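Chapter 4
Looking After a Hand-Held Gripper

In this chapter you will learn to prepare a hand-held gripper for a day of recording and to keep it in good order. The method was written by Dušan Machala for the training course at Drisard, and it needs no special tools.

Begin with the fingers. Each one has a soft orange lining, and the lining wears before any other part does. Wipe both with a dry cloth, then close the fingers slowly and look whether they meet evenly.
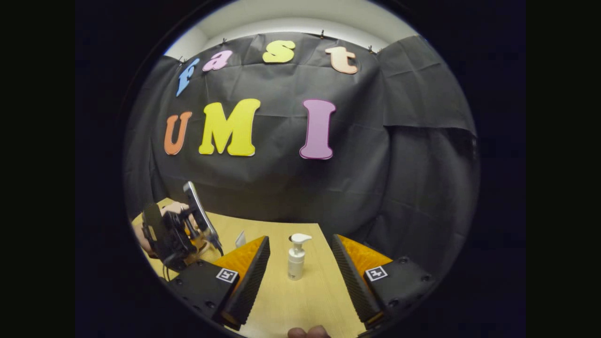
The square markers come next. The camera reads them to know how wide the fingers stand, so a scratch or a greasy thumb print can spoil a whole recording. Change a marker if one corner has lifted — do not press it down again.

Check the screws after every 30 recordings, and replace the linings after 900.
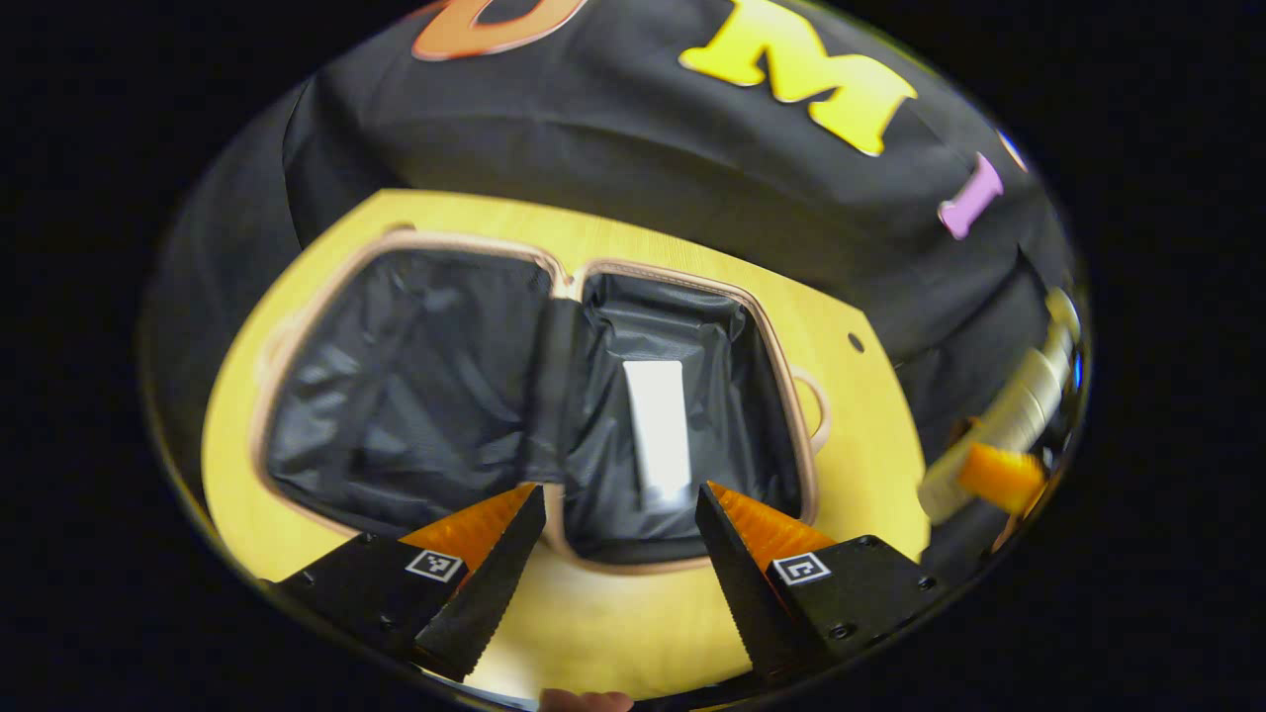 Write each repair in the log on the same day, even a small one. Section 4.1 explains the log sheet, and Section 4.2 shows how to fit a new lining.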